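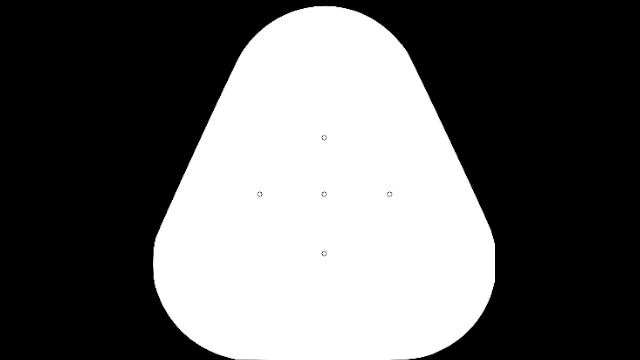 Source: Clakden / Liepiņa

Looking after skates and ice gear at home

Tips from the winter workshop page, Bitance
Text: Liepiņa
30 September 2020

The rink in Bitance opens soon and the bags are coming down from the attics. Every autumn people bring me skates to repair, and a big part of these repairs could be avoided with a towel and a little patience at home. I write down the things which I do with the gear of my own family. We have hockey skates and figure skates in one cupboard, and also the sticks, so the tips are a bit mixed.

After the ice

Wipe the blades at the rink, before you put the skates in the bag. Then wipe them again at home. The steel is cold when you leave the ice, and when it comes in a warm room the water from the air sits down on it. This second wiping is the one that most people forget, and I have seen new blades with brown spots after one weekend because of it.

For wiping I use old cotton T-shirts cut into squares. Terry towels are also good but they leave small threads around the screws. Go along the blade from the heel to the toe with the cloth folded over the back, not over the sharp edge with a bare finger. Do not forget the place where the blade meets the holder or the sole. Water stays there longest, and a corner of the cloth pushed in with a wooden stick takes it out.

Hard plastic guards are for walking. They are not for storing. I found once a pair which was closed in hard guards from February until the next season, and the edges had rust along the whole length. For the bag use soft covers, and when you are home take also the soft covers off and hang them separately.

Drying the boots

Open the laces far down, much more than you need for taking out the foot, and pull the tongue forward. Take out the insoles. Put the boots on their side or with the opening a little down, in a normal room with the window slightly open. In our house they stand on a rack in the corridor, and in the morning they are dry.

Do not put them on the radiator, and do not put them close to a stove. The glue becomes soft and the leather becomes hard, and this is a bad exchange. A hair dryer on the cold setting is all right if you have training again the same evening. Newspaper inside the boot works well too, but you must change it. People put the paper in, go to sleep, and in the morning the wet paper is still in the boot and the boot is still wet.

If you want to use a boot dryer, choose one which blows air without heating it, or with very little heating.

Smell

The smell is in the insole and in the lining of the toes. Wash the insoles by hand in lukewarm water with a small amount of dish soap, rinse well and let them dry flat for a full day. The inside of the boot I wipe with a cloth which is damp with water and white vinegar, half and half. The vinegar smell goes away, the other one mostly also.

Baking soda is possible, in a thin sock tied with a knot, left in the boot over night. Do not pour the powder directly in. It goes under the lining and makes hard crumbs, and then a child will complain all winter about a stone which you can not find.

Perfumed sprays I do not recommend. After them you have two smells.

Small rust on the blade

Light brown spots on the side of the blade come off with a pencil eraser, the harder kind for ink. Rub along the blade. If this is not enough, use very fine steel wool with one drop of sewing machine oil, and keep away from the edge itself. Wipe the oil off completely before you go on the ice again.

Deep rust on the edge needs a grinding, and this I leave to the sharpening machine. Please do not try it with a kitchen knife sharpener. The skate has a hollow between the two edges, and the knife sharpener knows nothing about this hollow.

How to know that the blades need sharpening

Hold the skate upside down under a lamp and look along the blade. A sharp edge gives almost no light back. When you see a bright line or bright points, the edge is flat or has nicks there. You can also pull the back of a fingernail very lightly across the edge - it should shave a little white dust from the nail. With a dull edge the nail only slides.

To check if both edges have the same height, lay a coin flat across the blade and put a small ruler next to the boot. The coin should stand square to the blade. If it leans, tell it at the shop, and let them look before they grind again.

How often to sharpen depends on the ice and on the skater. Natural ice with sand in it can ruin the edge in one afternoon. My own rule is to sharpen after 20 hours on indoor ice, and I make a pencil line on a card in the cupboard for each hour. Others in the family are less exact and they wait until they fall.

Screws and rivets

Take a screwdriver which really fits the head. Once in a month turn every screw gently, only until you feel that it is tight. If a screw turns and turns and never becomes tight, the hole in the sole is worn. For a leather sole with wood layers you can fill the hole with a matchstick without the head and a little wood glue, let it dry overnight and set the screw again. It holds for a season if the skater is light. For jumping it is not enough, and then go to a repair shop.

Loose rivets on hockey skates you should not hit with a hammer at the kitchen table. I did it, and I paid for a new holder.

Laces

Waxed laces keep tight but they collect dirt. Normal ones can go in the washing machine inside a sock. Buy the spare pair before the season and keep it in the bag. When the plastic end of a lace is broken, wind a piece of clear tape tightly around the end and cut it at an angle. A drop of nail polish over the tape makes it last longer.

For children, mark the middle of the lace with a pen. When the lace is pulled out by accident, it is then quick to put it back evenly.

Sticks

A wooden stick does not like the balcony. Keep it inside, lying flat or hanging, and not leaning in a corner for the whole summer, or it becomes bent. Ours hang on two pegs from Vuvwood over the cellar door. Any pegs will do it, if they are wide enough and a bit rounded.

Take off the old tape when the season is finished. If the glue stays on the blade of the stick, warm it a little with the hair dryer and rub it away with a dry cloth. Cooking oil also removes glue, but afterwards the new tape does not want to hold, so you have to wash with soap and let it dry.

When you tape the blade, start at the heel and go to the toe, and let each turn cover half of the turn before. Press it with the hand, then rub with a piece of candle. The snow sticks less.

Pads, gloves and helmet

Hang everything, even if it looks dry. I screwed a board 57 cm long on the wall in the laundry room with four strong hooks, and it is enough for a full set. Gloves I put on upside down plastic bottles so the air can come in the fingers.

Most pads can be washed in the bathtub with lukewarm water and a mild liquid soap. Press the water out, do not twist. Read first the label, some have parts which should not become wet. For the helmet I use only water with mild soap, no solvents and no strong cleaner. The same is with the visor, where a paper towel makes fine scratches, so take a soft cloth for glasses.

Look at the helmet for cracks when it is clean, along the holes of the screws mostly. A cracked helmet is not to be glued.

The bag

Turn the bag inside out and shake it outdoors. Sand and small stones in the bottom of the bag make more damage to the edges than you would think. I put an old rubber car mat in the bottom, cut to size with kitchen scissors, and it can be taken out and rinsed under the shower. Zippers go easier with a bit of candle wax.

Keep in a side pocket: a cloth, spare laces, a screwdriver, tape, one plaster or better several.

When the season is over

Sharpening I do in autumn and not in spring, as the edge can get spots in summer and then you pay again. Clean the blades, dry them well and put a thin film of oil or petroleum jelly over the steel. Fill the boots with crumpled paper so they keep the form, lace them loosely and put them in a cotton bag or in a box with holes. A plastic bag is wrong for this, also when it is a nice thick one. The cellar is often too wet and the attic too hot, a cupboard in the hallway is fine.

Write the size on a piece of tape on the outside of the box. In autumn the children will have other feet, and you can see without unpacking who gets which pair.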